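April, chart workshop notebook, back room at Prerthorpe

Started 7:15 pm. Worked on the mother and daughter pair Tamunoemi brought in, filed as Sellden 12. Both birth times are from certificates, so I trusted the angles.

Daughter's Moon sits on the mother's Saturn, one degree apart. Mother's Moon is in the fourth house, square her own Pluto. We read the first as duty learned early. Mathis Joly thinks I lean too hard on Saturn and would start from the Venus contacts. We went back and forth and left both readings in the file.

House systems: ran the pair in Placidus and again in whole sign. The daughter's Moon moves from the fourth to the third, and that changes the whole reading of the home. Need to pick one and stick to it for the set. Tamunoemi Akande votes whole sign.

Set now stands at 461 charts, 70 of them parent and child. Want 200 before we say anything about Moon to Saturn. The Baudry batch still has rounded birth times, all on the hour. Do not merge it yet.

To do: recheck the daylight saving entry on the mother's chart. Ask Poder for the missing ephemeris pages. Write up fourth house notes (kitchen, hearth, the parent at home) for the next meeting.
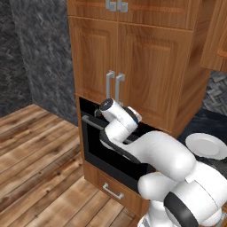
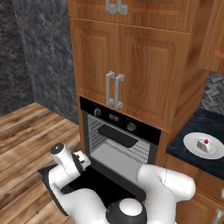
Kitchen renders. Wall oven in the tall wood cabinet, door open in the second.

Stopped at 9:40. Transits for the pair not started.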